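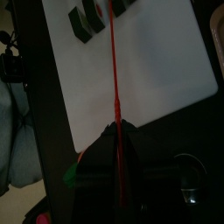
Pinza negra con el cordón rojo entre las mordazas, sobre el tablero blanco.

Portada – Artículos – Fallos – Índice – Contacto

Octubre, por Beryl Parsons

Deslizamiento de cordón

El deslizamiento de cordón es un fallo de agarre en el que un material fino y flexible se escurre entre las dos mordazas de una pinza robótica sin que el controlador se entere. En el taller lo llamamos «el escurrido», y os confieso que le he cogido hasta cariño (¡después de odiarlo bastante!).

Causas

Un cordón trenzado no se comporta como un bloque. El bloque tiene caras planas y ofrece resistencia enseguida; el cordón se aplasta, gira y se mete por la junta. Si la pinza decide que «tiene algo» solo por la apertura de las mordazas, un hilo delgado se parece demasiado a una pinza vacía. A mí me pasó con el controlador Condex: daba el agarre por bueno y seguía tan tranquilo con la trayectoria.

El caso Trismont

En la célula Trismont hicimos 1000 ciclos de tirar de un cordón y apuntamos 90 escurridos. El peor fue el ciclo 835 – el cordón no se soltó del todo, se enganchó en la junta y el brazo siguió tirando hasta que saltó la parada por esfuerzo. El registro lo guardó como error 3821, que en el manual de Mekness aparece como «carga inesperada» y poco más. ¡Toda una tarde leyendo ese manual!

Seguridad

Lo serio del asunto es la tensión. Un cordón enganchado puede volver como un látigo o arrastrar lo que tenga cerca, así que nunca metáis los dedos para liberarlo con el brazo energizado. Primero la parada de emergencia, luego se afloja el tramo tenso y al final se abren las mordazas a mano.

Correcciones habituales

Yo uso almohadillas blandas y un límite de fuerza más bajo al tirar. El método Nair añade un tironcito de prueba antes del movimiento largo – me gusta mucho, aunque alarga el ciclo y con cordones encerados todavía falla.

Véase también: agarre en falso, parada por esfuerzo, materiales deformables.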